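# Snacks, shared rooms, and other people's crumbs

Notes for the Jimside welcome evening, September. Slot is 23 minutes. Leave 8 of those for questions, they always have more than you think.

**Opening (slow down, let the latecomers find chairs)**

Hello, and welcome to Jimside! I lived in a shared house myself for 13 years, first in Hamada and then over in Jilia, so a lot of what I'm going to say tonight comes from having been the annoying housemate as well as the annoyed one. Say that bit with a smile, it loosens people up.

Ask for a show of hands: who has shared a bedroom before? Who has shared a kitchen with people they weren't related to? Usually it's a mixed room, so speak to both.

**Food is where it starts**

- Most arguments I remember began in the kitchen, and most of those were over something tiny. A heel of bread. The last of somebody's good butter.
- Tell the cheese story here, but the short version (leave out the bus).
- Shelf labels. Masking tape and a marker on day one, before anyone has done anything wrong, so it doesn't feel like an accusation.
- A "please eat this" shelf. Ours in Jilia was a shoebox lid on top of the fridge, and I met more new foods out of that lid than in any restaurant.

**Eating in bedrooms**

Pause, let them laugh, because they all do it. I do it too! I'm not going to stand up and tell grown people to stop having a snack in bed after a long day. What I'd like them to do is agree on a few things with whoever sleeps six feet away:

- Crunchy things before lights out. We said 10 p.m. and mostly stuck to it.
- Nothing with fish in it, hot or cold.
- Wrappers go in the kitchen trash that same night, even if it means putting slippers on.
- Shake the sheet out of the window, after checking who is below.

(Picture up, keep talking over it.)

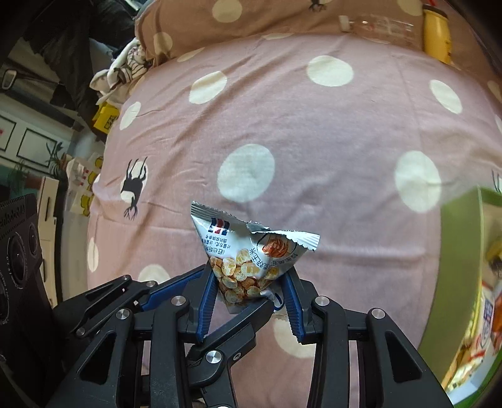 *Photo: Illis house newsletter*

Puffed corn is a good one to talk about. It's light, it's lovely, and it gets everywhere. A small packet like this is kinder to a roommate than a family bag, and you can offer somebody one of their own. If your roommate's snacks have writing you can't read, ask what they are. I've had some of my nicest conversations that way, sitting on the end of a bed with my hand in someone else's bag.

**If it has already gone wrong**

- Talk in person, not by note on the fridge. Notes get read in the worst possible voice.
- Pick a time when you've both eaten.
- Say the one thing that's bothering you and save the rest.

**Before questions**

Handouts are on the table by the door, about 200 copies, so take one for the kitchen wall too. Remind them the tape and markers are free. Then sit down for the questions, it feels friendlier than standing.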